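그라카치(Grarkach) 조작 로봇 실험실 공개일 자주 묻는 질문

11월 공개일 참관 신청자와 인솔 교사, 협력사 담당자가 자주 보내는 질문을 정리했습니다. 항목에 없는 내용은 접수 확인 메일에 회신하는 방식으로 문의해 주십시오.

1. 참관 안내

공개일은 언제이며 몇 회 진행됩니까?

11월 중 수요일 하루 진행합니다. 오전 10시, 오후 1시 30분, 오후 4시에 각각 한 회씩 시작하며 세 회차의 내용은 동일합니다. 정확한 날짜는 접수 확인 메일에 기재되어 있습니다. 회차 변경은 잔여석이 있을 때만 가능합니다.

어디로 가면 됩니까?

카네기(Carnegie)동 2층 안내 데스크에서 접수합니다. 실험실은 같은 층 복도 끝에 있습니다. 1층 출입문은 회차 시작 20분 전에 개방합니다. 시작 후 10분이 지나면 시연 구역 입장이 제한되고, 이 경우 복도 쪽 창을 통해서만 볼 수 있습니다.

참관 대상에 제한이 있습니까?

중학생 이상입니다. 학교 단체는 인솔자가 있어야 하고, 단체 신청은 세냐 케언스(Senga Cairns)가 담당합니다. 전공 지식은 필요하지 않으나 질의응답은 제어와 학습 방법에 관한 내용이 중심입니다.

주차가 됩니까?

방문자용 주차면은 사전 등록 차량에 한해 배정합니다. 접수 양식의 차량 번호 칸을 비워 두면 미등록으로 처리됩니다. 대형 버스는 건물 앞에서 승하차만 가능하며 대기할 수 없습니다.

2. 시연 내용

어떤 작업을 시연합니까?

탁상 위의 식기를 집어 옮기는 작업입니다. 주 과제는 포개진 그릇 중 맨 위 그릇의 테두리를 그리퍼로 잡고 분리하여 금속 트레이에 내려놓는 것입니다. 과제는 접근, 파지, 분리, 이송, 안착의 다섯 단계로 나누어 평가합니다. 진행자는 단계가 바뀔 때마다 구두로 알립니다.

왜 컵이나 블록이 아니라 그릇입니까?

얕은 그릇은 테두리 외에 잡을 곳이 마땅치 않고, 포개 놓으면 위아래 테두리 사이의 간격이 좁습니다. 손가락이 깊이 들어가면 아래 그릇까지 함께 잡히고, 얕게 들어가면 들어 올리는 중에 그릇이 미끄러집니다. 파지 깊이의 오차가 결과에 바로 나타나므로 정책 간 차이를 비교하기에 적합합니다.

테두리 색이 다른 그릇을 쓰는 이유는 무엇입니까?

위는 빨간색, 아래는 파란색 테두리입니다. 참관자가 멀리서도 어느 그릇이 잡혔는지 구별할 수 있고, 기록 영상을 검토할 때 판정이 빨라집니다. 학습된 정책이 색에 의존하는지 확인하기 위해 위아래 순서를 바꾼 시험도 별도로 수행합니다. 이 시험은 공개일 시연에 포함되지 않습니다.

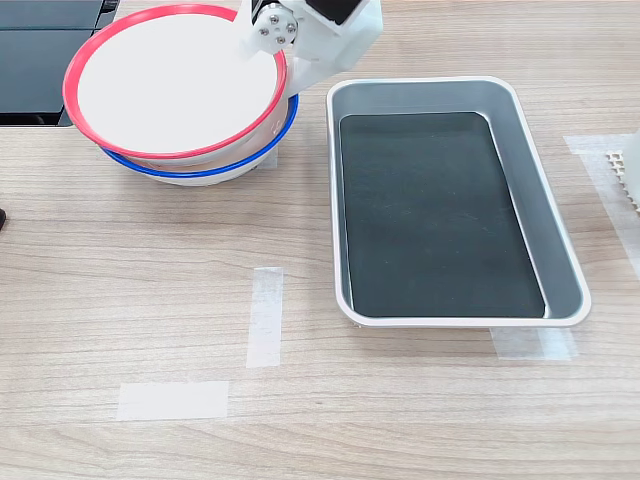 탁자에 붙은 테이프는 무엇입니까?

물체를 놓는 위치의 기준 표시입니다. 반투명 마스킹 테이프를 사용하며, 시험마다 초기 배치를 재현하기 위한 것입니다. 트레이가 테이프 일부를 덮고 있어도 정상입니다. 참관자가 테이프를 떼거나 위치를 바꾸면 그 뒤의 시험 결과는 기록에서 제외되므로 만지지 마십시오.

그리퍼는 어떤 구조입니까?

흰색 하우징의 손가락형 그리퍼이며, 공개일에는 테두리를 끼워 잡는 동작에만 씁니다. 도면과 조립 순서는 배포 대상이 아닙니다. 하우징 형상에 관한 질문은 도로타 슈체칙(Dorota Szewczyk)이 질의응답 시간에 답변합니다.

시연은 자율 동작입니까, 원격 조작입니까?

두 가지를 모두 진행합니다. 전반부에는 조작자가 직접 로봇을 움직여 시범 데이터를 기록하는 과정을 보여 드리고, 후반부에는 학습된 정책을 실행합니다. 어느 쪽인지는 시작 전에 진행자가 알립니다. 정책 실행 중 조작자가 개입하면 해당 시험은 실패로 기록합니다.

학습에 쓴 데이터는 어느 정도입니까?

현재 정책은 시범 728회로 학습했습니다. 이 중 700회 이상이 그릇 분리 과제이고, 나머지는 트레이 안착 동작만 따로 기록한 것입니다. 수집과 라벨 검수에는 내부 도구 멜란스(Melance)를 사용합니다. 데이터 공개 일정은 정해지지 않았습니다.

성공과 실패는 어떻게 판정합니까?

위 그릇만 트레이 바닥에 놓이고, 그리퍼가 그릇에서 완전히 떨어지면 성공입니다. 다음의 경우는 실패로 판정합니다.

아래 그릇이 함께 들린 경우
그릇이 트레이 가장자리에 걸친 채 멈춘 경우
그릇이 뒤집힌 경우
제한 시간을 초과한 경우

판정은 두 명이 각각 하고, 의견이 다르면 영상을 다시 확인합니다. 판정 기준 문서는 혼다 요시노리(Yoshinori Honda)가 관리합니다.

시연 중 실패가 나오면 다시 합니까?

같은 초기 배치로 한 번 재시도합니다. 재시도까지 실패하면 다음 배치로 넘어갑니다. 성공한 시험만 골라 보여 드리지 않으며, 당일의 모든 결과를 실험실 화면에 표시합니다.

3. 안전 및 촬영

로봇에 얼마나 가까이 갈 수 있습니까?

바닥의 노란 선까지입니다. 동력이 차단된 상태에서도 선을 넘을 수 없습니다. 비상 정지 버튼은 진행자만 조작하며, 참관자가 위험을 발견한 경우에는 큰 소리로 "정지"라고 말하면 됩니다.

준비할 복장이 있습니까?

앞이 막힌 신발을 착용해야 합니다. 긴 목걸이형 명찰은 접수대에서 클립형으로 교환해 드립니다. 가방은 복도 보관함에 두십시오.

사진과 영상 촬영이 가능합니까?

개인 촬영은 가능합니다. 플래시, 삼각대, 조명 장비는 카메라 인식에 영향을 주므로 금지합니다. 모니터의 제어 화면과 다른 참관자의 얼굴은 찍지 마십시오. 언론 촬영은 피오나 어커트(Fiona Urquhart)에게 사전에 신청해야 합니다.

4. 기타

직접 조작해 볼 수 있습니까?

오후 4시 회차에 한해 가능합니다. 현장 추첨으로 두 명을 선정하며, 조작은 진행자가 옆에 있는 상태에서 한 사람당 3분입니다. 이때 기록된 데이터는 학습에 사용하지 않고 당일 삭제합니다.

질투라(Ziltura) 프로젝트와는 어떤 관계입니까?

질투라는 주방 정리 작업 전반을 다루는 상위 프로젝트이고, 이번에 공개하는 그릇 분리는 그 하위 과제 중 하나입니다. 수저와 컵을 다루는 과제는 다른 실험실에서 진행하며 공개 범위에 들어 있지 않습니다.

발표 자료를 받을 수 있습니까?

공개일 이후 접수 메일 주소로 PDF를 발송합니다. 시연 영상 원본은 제공하지 않습니다. 수업에 사용하려는 경우 자료 담당 사라냐 로드리게스(Saranya Rodrigues)에게 과목명과 사용 범위를 알려 주십시오.

취소는 어떻게 합니까?

확인 메일의 취소 링크를 사용합니다. 전날 정오까지 취소된 자리는 대기자에게 순서대로 배정됩니다.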